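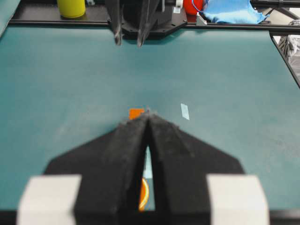
Vigil and birthday tribute, Brorkcombe bandstand – walk-round checklist with my comments

Checked by me and Mareike Steinbach, 5 Oct 2021, starting at four in the afternoon and finishing once the lamps came on. Anything marked "see to it" needs doing before the gates open.

1. Stage steps and handrail
OK. The left rail wobbled in March and I moaned about it for weeks, so I gave it a really good shake this time and it didn't budge. The bottom step still wants a strip of white tape. Dirk Teuber has the tape.

2. Stage floor
OK, mostly. There's a soft board at the back where the choir stand. I jumped on it (Mareike didn't approve) and it held, but I'd still like the tall lads moved forward a bit.

3. Cables
See to it. The run from the sound desk to the stage crosses the main path and there's only matting over half of it. People will be walking through there in the dark with candles, looking at the singers and not at their feet. Raphaël Charpentier says he can get more matting from the Tranik stores. Please can it be the heavy sort – last time the light stuff curled up and caught the wheel of a pushchair.

4. Generator
OK. Fenced, fuel can locked away, extinguisher in date. It's a Stisar one on hire and quieter than the old one, thank goodness, as we had the family's first reading drowned out last year and I still feel bad about it.

5. Candles
OK with a grumble. We have 200 of the battery ones for the crowd. Real flames are for the front table only, in glass holders, with a bucket of sand next to them. I've had two messages asking if people can bring their own candles from home and the answer is no, sorry, and it's on the poster.

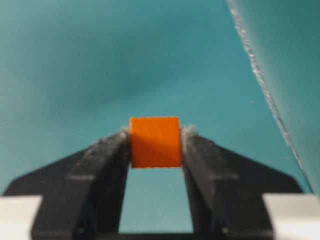 The sand bucket was there when we looked but it was full of leaves, so I tipped them out and Mareike topped it up. Somebody needs to stand by that table the whole way through, including the songs. I've put Bastian Brinkmann down for the first half and myself for the second.

6. Numbers and barriers
OK. The limit for the lawn is 177 seated, and the rest stand behind the rope. Seats in the front row are for the family and the speakers, names on cards. Birgit Kasten is doing the cards and knows who doesn't want to sit by whom!

7. Gates and exits
See to it. Side gate was padlocked and none of us had the key on us. It has to be open and staffed from the moment people arrive. The main gate is fine and wide enough for the ambulance, we paced it out.

8. First aid
OK. Two first aiders booked, tent by the drinking fountain. I'd like a couple of blankets in there too, it gets properly cold once the sun's gone and people stand still for a long time at these things.

9. Lighting on the paths
See to it. There are 17 lamps between the car park and the bandstand and 6 of them were out. Four are all in a row by the pond, so that stretch is pitch black. If the council can't get to them in time we'll borrow the work lights from Ó Briain's yard, they've already said yes.

10. The big screen
OK. Tied back at both top corners and weighted at the base. I asked for it to come down if the wind picks up, and the crew were perfectly nice about it. The birthday film has been played right through on it once with sound. I cried, so take that as a pass.

11. Speakers' microphone
OK. Works, spare batteries in the tin on the desk. The stand slips down by itself if you lean on it, so would whoever introduces the singers please tighten it between each one.

12. Clearing up
Flowers stay overnight. Everything on legs or wheels goes back in the van, and the tape comes up off the grass too, all of it, as the mower found a length of it last time.

Still to do, then: items 3, 7 and 9, plus the white tape on the step. Ring me when they're done and I'll come and look again, I'm only up the road.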